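Gonden Riders Forum > Touring and Luggage > Are heated grips on a mid-size tourer worth the dealer price?

flemthorpe_taha
Dealer wants 1149 fitted for the "winter pack" on my Pugh 700. That's heated grips, hand guards and a taller screen. I've done the Derkimdale run in October without any of it and lived. Has anyone paid for this and felt they got their money's worth? I'm not convinced.

R_Voros
I paid it. Grips are good, screen is rubbish. It moved the buffeting from my chest to my helmet and I've gone back to the short one. So that's a fair bit of plastic in the shed.

lorcan_l
Buffeting is your height, not the screen. I'm shorter than you and it's dead quiet behind mine. Also the dealer price includes the wiring loom, which people always leave out when they compare.

R_Voros
The loom is already on the bike, Lorcan. The plug is tucked behind the headlight with a rubber cap on it. They're charging you to take the cap off.

lorcan_l
Not on the earlier ones it isn't. Check before you tell him to save his money.
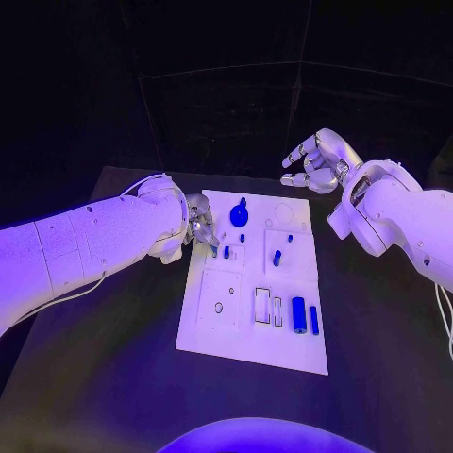
flemthorpe_taha
Can aftermarket grips run off the factory plug?

Hicham B
Most will if you get the matching adaptor, but you lose the handlebar button and have to use whatever controller comes in the box. Mine were 170 and I fitted them in an afternoon with some 30 minutes of swearing at the throttle side. Colour of the controller doesn't match anything. Don't care.

aarne_k
And when the battery goes flat in the car park because the controller doesn't switch itself off? I've seen that twice in our club. I'd want it on a relay at the very least, whatever the packet says.

Hicham B
Mine cuts out at low voltage. Two winters, starts every time.

aarne_k
Good for you. I'd still fit the relay.

flemthorpe_taha
Rang the dealer again. Without the screen it drops to 1080, so apparently the screen I don't want is worth next to nothing. Going to pull the headlight surround tonight and look for this plug.

R_Voros
Two bolts and a clip each side. Go easy on the left clip, mine snapped.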